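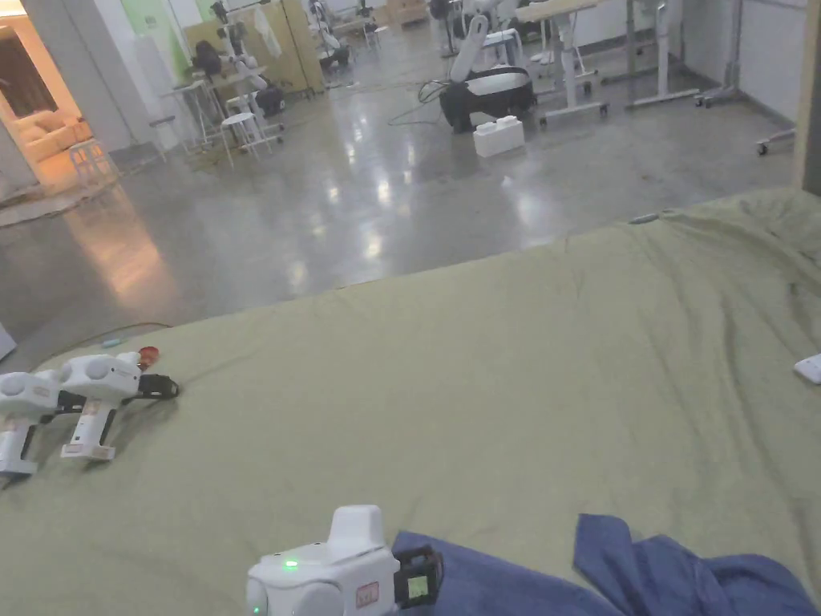 Hand-held grippers on the green sheet at Skallon, with robot arms on the floor behind.

Collecting with the hand-held grippers: common questions

These are the questions we get most from people starting on the Gondal collection. If yours is missing, ask at the desk or put it in the Stakska notes channel.

What am I being asked to do?
You hold a gripper and do an ordinary household job with it, such as folding a cloth or moving an item from one place to another. The gripper records each attempt. One attempt from start to finish is called an episode. The episodes are used to train a model that later runs on the robot arms.

Why not drive the robot arms directly?
We do that as well, on a separate rota. Working by hand is quicker and most people get the feel of it in a morning. It also lets us collect in rooms where an arm would not fit.

Do I need any experience?
No. You will do 20 practice episodes first. They are thrown away, so mistakes in them don't matter.

How long is a session?
Two hours, with a break in the middle. Please don't skip the break. Tired wrists give jerky recordings and we end up cutting them.

Which gripper should I take?
Take the one named on your task sheet. Don't swap part way through a session, even if another feels better. Each one is calibrated separately, and a swap means the whole batch has to be checked by hand.

How fast should I move?
At about half your normal speed. Keep the movement steady and don't pause in mid-air to think. If you need to think, do it before you start the episode.

Can I use my other hand to help?
Only if the task sheet says two-handed, and then you use a second gripper. Bare fingers should stay away from the object from the start of an episode to the end.

I dropped the cloth. Do I start again?
Not always. If you can pick it up with the gripper and carry on, do so and mark the episode "recovered". Those are useful to us. If it falls on the floor or you have to touch it with your hand, stop and mark it "failed".

Should I put things back in the same place each time?
No. Change the starting position between episodes. Crumple the cloth differently, turn it over, move it nearer or further away. A model that has only seen one starting position tends to cope badly with any other.

Do failed episodes count towards my total?
They are stored but not counted. The first Gondal batch has 1147 counted episodes. Failed ones are kept in their own folder in Astine, our review tool, and should not be deleted.

Who checks the recordings?
A reviewer watches every episode in Astine before it goes into training. You get your notes back on Thursday. Most of them are about speed, or about a hand covering the lens.

Will my voice or face be recorded?
Sound is off. Faces can turn up if somebody walks past, or if there is a mirror in the room. Reviewers blur them before the files leave Skallon. If you would like an episode removed altogether, give us its number.

Can I take a gripper home?
Not at present. We hope to start home collection in March — details will go on this page.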